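Student Projects > Work and Technology

Sharing a bench with a robot arm: what changed for the people at a computer repair shop

By Darren Cropper
Monday, July 10, 2023

1. Why I chose this workplace

For my project I wanted a workplace where automation was new enough that people still remembered how the job was done before. Most of the reading for our course was about car plants and warehouses. I chose Fothergill, a small firm that takes in used office computers, tests them, replaces parts and sells them again. A robot arm was set up there in the spring to work on the inside of desktop computers. The staff call the arm and its bench "the cell."

I spent 5 days at the shop and did 4 interviews, each 47 minutes or less. I talked to Denise Lambert, who runs the workshop, to technicians Eliécer Ñahui and Benedetta Pellegrini, and to Beryl Furnival, who handles intake and keeps the records. My questions were simple. What do you do now that you did not do before? What have you stopped doing? Is the job better or worse?

2. The work before

A technician used to take one computer from start to finish. They opened it, removed the memory and the processor if the order called for it, cleaned it, put in the new parts, tested it and closed it. Eliécer said he could do this without thinking much, and that he liked having the radio on and working through a stack. Benedetta said the same work gave her sore thumbs and a stiff neck. Older cases were worst because the latches are tight and the edges of the metal are sharp.

The paperwork was light. Each technician wrote the model and the parts on a card, and Beryl typed the cards in at the end of the day. If a card was hard to read she walked over and asked.

3. How the cell is set up

A person still opens each case and lays it on its side on the worktable with the inside facing up. Cables are the main problem. A human hand pushes a bundle out of the way and goes on, but Eliécer says the arm needs a clear path down to the part. Before a job starts, one of the technicians moves what can be moved and decides whether the computer is suitable at all.

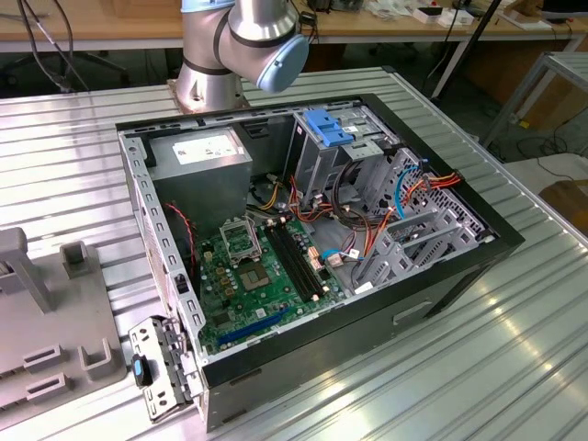 The shop wrote its own list of which models go to the cell and which stay with people. It started as one page taped to a cabinet and is now a shared file that both technicians edit. Eliécer told me that keeping this list is the part of his job he would least want to lose, as it is the only place where what he knows about old machines is written down. He showed me several entries that just say "no, see me."

The job I watched most often was the handling of small parts such as processors and memory. These need somewhere to go when they are out of the computer, so there are holders with a place for each type. Benedetta worked out the order in which the holders should be filled. She did it on paper first, then changed it twice after the first week. The job program itself is called Skemis at the shop, and she is the one who edits it. She had not done any programming before this year. Denise gave her one afternoon a week to learn, and she says she used a good deal of her own time as well. 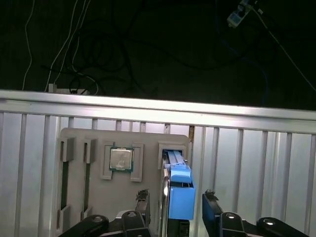 Processors get the most attention from everyone. A bent pin or a scratched contact can mean the part is thrown out, and a thrown-out processor is most of the profit on a machine. During my visit, the rule was that a technician looked at every one under the magnifier before it went into a computer, whoever or whatever had moved it.

4. What changed for each person

Eliécer does less lifting out of parts and more preparing and checking. He said the day feels more chopped up. He starts something, goes to the bench, comes back and has to find his place again. He has stopped playing the radio so that he can hear the arm. He was clear that he did not want to go back to the old way completely, but he would like to have whole machines to himself on some days.

Benedetta likes the change more. Her hands hurt less and she has a new skill. Her complaint was about pay. Her job title is the same as before, although she is now the person called when the cell stops. She has asked for this to be looked at, and Denise told me it would be settled in August.

Beryl did not expect the cell to affect her, and it affected her a lot. The records now have to be right before a job starts, because the wrong model number sends the wrong program. She checks numbers at the door with a scanner and a flashlight. She has to turn computers away from the cell when the label is missing, and she said the first weeks were unpleasant when this made a line at her desk.

Denise spends more time planning. She told me that no one has lost a job and that she promised this at the start. She also said she did not replace a technician who left over the winter, so the same work is done by fewer people than last year. I think both facts belong in this report.

5. Stops

The cell stops more than I expected. I kept notes on what people did when it happened and sorted them into 3 kinds: stops a technician cleared alone, stops that needed Benedetta, and stops that needed a call to Zadside, the company that installed the arm. The first kind was the most common. It was mostly a matter of moving a cable or setting a part straight in its holder. The staff do not write these down, so they do not show up in Denise's weekly figures. Eliécer thinks they should.

6. Limits of this report

I visited one shop for a short time and the staff knew why I was there. I did not see the workshop before the arm came, so the section on earlier work depends on what people remembered. I also did not talk to the technician who left, and I should have tried to.

7. Suggestions given to the shop

I gave Denise a one-page note on my last day. It asked for short stops to be logged, for a second person to be trained on Skemis, and for Benedetta's title to match her work. Eliécer added a line in pen asking for one day a week of full builds. Denise has put the note up by the cabinet and said the training will start first, with Eliécer.

© 2023 Grurell Student Projects. All rights reserved. Contact us | Back to top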